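How to Request a Relative's Military Service Records

Families often start with a photograph or a discharge paper and want to know the rest. The steps are simple, but the wait can be long, so gather everything before you send the request.

Step 1. Work out who is asking. A veteran can request his or her own file. If the veteran has died, the next of kin can ask: a surviving spouse who has not remarried, a parent, a child, or a brother or sister. Cousins and grandchildren usually have to use the rules for the general public.

Step 2. Write down what you know. You need the full name used in service, the branch, the dates of service, and the service number or Social Security number if you have it. Date and place of birth help a great deal with common names.

Check the spelling. Ilona Jakab's first request for her grandfather's file went in under Urbańczyk. He had enlisted as Urbanczyk, without the accent, and his first name, Bogumił, was entered as Bob. Put every version you know in the comments section.

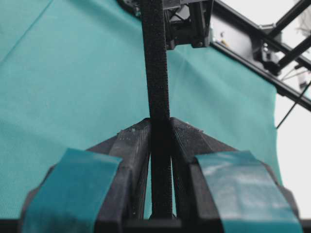 Step 3. Fill out Standard Form 180, or start the request online through the National Archives. Next of kin should include proof of death, such as a death certificate or a funeral home letter.

Step 4. Sign and date it. Unsigned requests from veterans and next of kin are sent back. If you mail the form, keep a copy of every page.

Step 5. Ask about fire damage. Many Army and Air Force files were lost in the 1973 fire in St. Louis. If the file is gone, staff may be able to rebuild part of it from pay records and unit rosters, so list the last unit and the place of discharge.

Step 6. Wait, then follow up. Have your request number ready when you call or write. Ilona's packet came to 446 pages, and the award citations were in the last 10.

Last updated July 8, 2021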